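Handout 4: looking after the desk cell (Lamdale module)

The Plurunar manual says the arm needs a full service every 4000 cycles and nothing in between. I would treat that number with some suspicion. It comes from a clean bench, with one part, in one place, under steady light. Ours is a working desk, and the things that stop a cell on a desk are mostly loose cables, smeared lenses and a tray that has crept sideways.

**Before you power up**

- Follow every cable by hand, including ones that have nothing to do with the arm.
- Wipe the wrist lens. Dry cloth only.
- Check the tray against the fixed camera view, then against the wrist view. Don't trust one alone.
- Jog the gripper down slowly over a toy and watch both fingers.

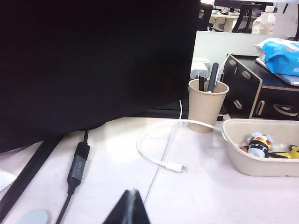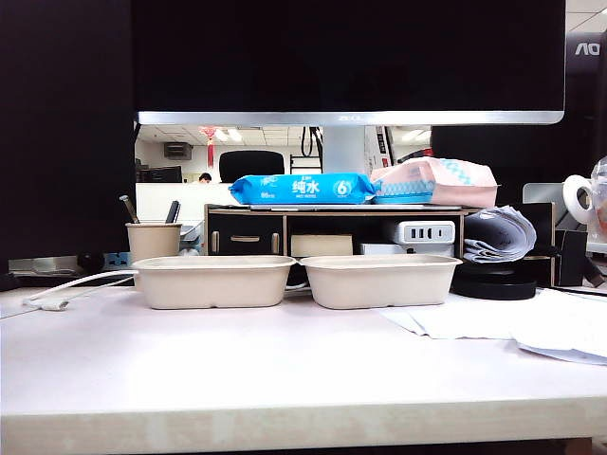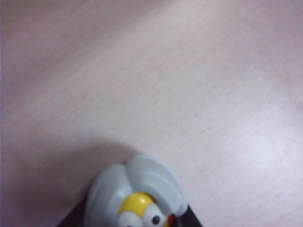

**On the success figure**

Grernley quotes 98 per cent for this type of pick. Ask what was counted. If a dropped toy is picked up on the second go, is that one success, or one failure and one success? The Swanson log sheet has separate columns for each, so use them both.

I'm also unconvinced by automatic recalibration. It will happily settle on a wrong answer if the fixed camera has been knocked, and then report that all is well. Run 30 picks after any change, write down each miss, and only then touch the offsets.

**For next time:** bring your log sheet, and one claim from the manual you think you can break.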